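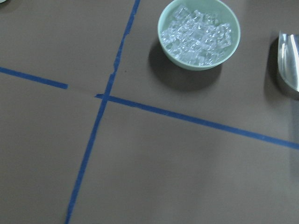

Catalog no. 14, page 48

The Ollero Personal Alarm, from Fostari

I ride the train to work and home again five days a week, and the ride home is usually after dark. I carried a whistle on my keys for years. Then one evening I tried to find it in a hurry, with gloves on, and I came up with my mailbox key. So when we started putting together the transit pages for this catalog, the Ollero was the first thing I asked to have in it.

It's a small alarm with a pull cord. You clip it to a bag strap or a belt loop, and when you yank the cord the top comes away and the thing screams. And I do mean screams! I set mine off in our stockroom in Birska and two people came running from the loading dock. To stop it you push the top back in until it clicks, and you can do that as many times as you like.

What I like most is the clip. Other alarms I've tried hang from a skinny ring that twists around until the cord is facing your coat (or gets caught on the turnstile, which I have done, at rush hour, with a line behind me). The Ollero clip is wide and flat and it stays where you put it. I wear mine high on the left strap of my backpack – high enough that I can reach it with either hand, even if I'm holding a pole with the other.

It also has a little light on the bottom. I wouldn't call it a flashlight. It's good for finding a dropped fare card or the lock on your front door, and it runs separately from the siren, so you can use it every night without setting anything off.

The battery is a regular coin cell and we put a spare in the box. Pull the cord for one second in January and then again in the summer, and change the battery if it sounds weak. There's one small screw on the back. Any eyeglass screwdriver fits.

A few things to know before you order. It isn't waterproof. Rain is fine, the washing machine is not. It doesn't call anyone or connect to your phone, so it's no use for letting a family member know where you are. If that's what you're after, look at the Were tag on the next page, which does need a phone and a monthly plan. And please check the rules where you're headed if you plan to fly with it. I put mine in my carry-on with the battery out and that's been my habit ever since.

I get asked a lot if an alarm really helps. I can't promise you anything about that. It makes a loud noise and people turn around, and I feel better walking down to an empty platform with it on my strap. If something is happening, get to the train crew or the station booth if you can, and call 911.

Colors: black, gray, orange
Price: $14 each, or two for $28
Group orders: boxes of 48 or 100, please write for a price
In the box: alarm, clip, spare battery, instruction card
Returns: 28 days, opened is okay

Page updated 17/09/2020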